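Clunell pilot group - minutes
November 4, 2019, Flulatport office

1. Kodico hand-held gripper kit, trial review. The kit has been used on household goods for 7 sessions. Grip on small metal items was rated good. The strap was rated poor.

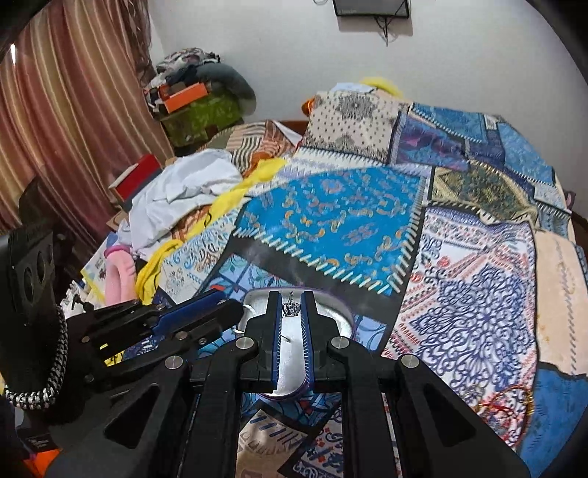 Kragh has quoted 4,000 for 8 kits, spare finger pads included - delivery is extra. Agreed to ask for a price without the carry cases.

2. Training. Deferred to the next meeting.

Action: office to write to Kragh this week.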